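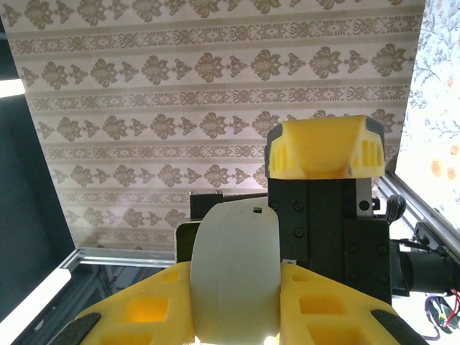

Limescale in the Vornby kettle

brultuvell
Hard water here. The element furs up inside a month. Is citric acid better than vinegar?

Gavrilă
Citric. Dissolve 60 g in a full kettle, bring to the boil, switch off, leave it, rinse twice. No smell afterwards.

grukness6
I disagree about boiling. Hot citric acid can leave calcium citrate, which is harder to shift than the scale. Use it warm and leave it longer.

Gavrilă
Only if the solution is strong and left to stand for hours. I drain mine after 20 minutes.

Ha-rang Kong
Vinegar works, but check the seal round the water gauge. Mine started weeping in September.

brultuvell
Gauge seal looks sound. Will try it warm, 60 g, and check at 6 this evening.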